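Tivholm Landscape Studio newsletter
29/10/2021

The rain garden is in!

If you've walked past the old bus turnaround in Dravthorpe lately, you may have noticed that it has stopped being a bus turnaround. The asphalt is gone, the ground has been shaped, and as of this week there are real, living, slightly windblown plants in it. We are so happy with this one.

For anyone new to the newsletter, the turnaround is the low spot at the bottom of Mill Street, where all the water from the hill used to end up. After a good storm it would sit there for days. The town's first thought was a bigger pipe. Ours was to let the water stay for a while and give it somewhere nice to be, and after two rounds of public meetings (well attended, long, good cookies) that's what everybody agreed to try.

The main piece is a planted swale, 245 feet from the curb cut at the top to the overflow at the bottom. It bends more than we first drew it. Ngọc Lại did the grading plan, and she kept going back to the site in her rain boots to see where the puddles wanted to go, then coming back to the office and moving the lines. The third bend, the wide one by the bench, wasn't on the drawings until August. Now it's my favorite part of the whole thing.

We dug out the compacted base to a depth the contractor clearly thought was excessive and filled it back in with a sandy soil mix that drains the way it should. Stone check dams slow things down on the steeper stretch. The stone is all from the site, mostly old curb pieces that were going to be hauled off, turned on their sides and set into the slope. If you look closely there's still yellow paint on a few of them. We left it.

About the plants

The wet bottom of the swale is soft rush, blue flag iris and swamp milkweed. Up the sides you'll find switchgrass, little bluestem, asters and a lot of mountain mint, which already smells wonderful if you brush against it. Along the sidewalk we went low and tidy with prairie dropseed so drivers coming out of Mill Street can see what's coming.

Most of it was grown for us by the Tạ nursery, who started the plugs back in spring before the contract was even signed. That was a leap of faith on their part, and we owe them for it. The plugs came off the truck with roots like little scrubbing brushes and hardly any have sulked.

A word to the neighbors who have asked whether it's supposed to look like that: yes, it is! Grasses planted in the fall spend their energy below ground. The tops will go brown, some of the milkweed will look like plain sticks, and we would love it if you left every bit of it standing through the winter. The seed heads feed the finches and the stems are where a lot of small bees spend the cold months. We'll cut back in early spring, and then you won't believe how quickly it fills in.

The fence question

We went back and forth on this for weeks. The town wanted a rail along the path side, and we wanted something a person could lean on while looking at the plants. Staketti came through with a low timber fence, open at the bottom so the grasses can flop through it, with a wide flat top rail. It's untreated, so it will turn silver over the next few years. Zuweira Quaye detailed the posts so they sit clear of the wet soil, and she spent an entire afternoon on the corner joint by the crosswalk. Go put your elbows on it and tell us it wasn't worth it.

There's one gate, at the uphill end, for maintenance. It isn't locked, but please stick to the path while the plants are getting settled. Footprints are hard on a soil mix this loose.

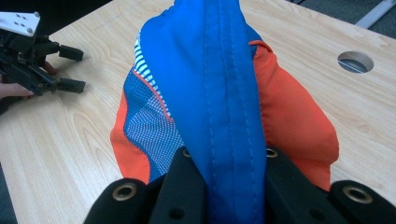
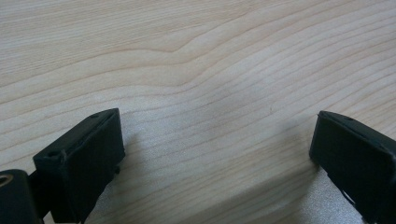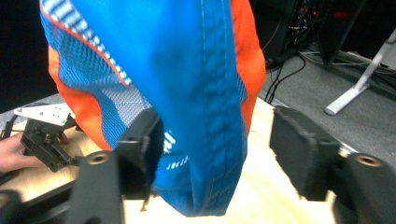

Bulb day

Now for the part where you come in. We have 3000 bulbs to get in the ground before it freezes, and we'd love company. They're going into the lawn strip on the school side, above the swale, where it stays dry enough for them. It's a mix of crocus, early species tulips and camassia, so there should be something blooming from the first thaw until the mountain mint gets going.

You don't need to know a thing about bulbs. Pointy end up, three times as deep as the bulb is tall, and if you get one sideways it will sort itself out. We'll have a few of the long-handled planters, but bring a trowel if you own one you like. Gloves too. Kids are very welcome and tend to be faster than the rest of us. Park at the library and walk down, as the shoulder on Mill Street is soft right now and we'd hate to lose somebody's front wheel in it.

We're still settling the exact morning with the school. Reply to this email and we'll put you on the list and write as soon as we know.

If the first hard freeze beats us to it, whatever is left goes into pots in our yard and we'll try again at the first mild spell in December. I've planted tulips with a pickaxe before and would prefer not to do it again.

After a storm

We have already had one decent rain since the curb cut was opened, and Ngọc stood at the top with an umbrella and watched the water turn the corner and go in. It filled the upper pool, slid over the first check dam and spread out at the wide bend. By the next afternoon the surface was clear again. One storm doesn't prove much, and the soil will keep settling, but there was some jumping up and down in the office.

There are two painted gauge posts in the swale, one near the top and one at the overflow. If you happen to be out in the wet with your phone, a photo of either one with the time you took it would be a real help to us this winter. We want to see how high it gets and how long it stays there - and we can't always get down the hill in time ourselves.

Small things

The bench is on its way. It was held up at the powder coater and should be bolted down within a couple of weeks.

The temporary orange fencing by the crosswalk comes out once the last section of path has cured.

Several people have asked for the plant list. It's a single page with the spacing on it, and we're glad to send it to anyone who wants to try a smaller version at the end of a downspout. Zuweira has done one at home with a rain barrel overflow and half a dozen irises, and she'll happily talk your ear off about it on bulb day.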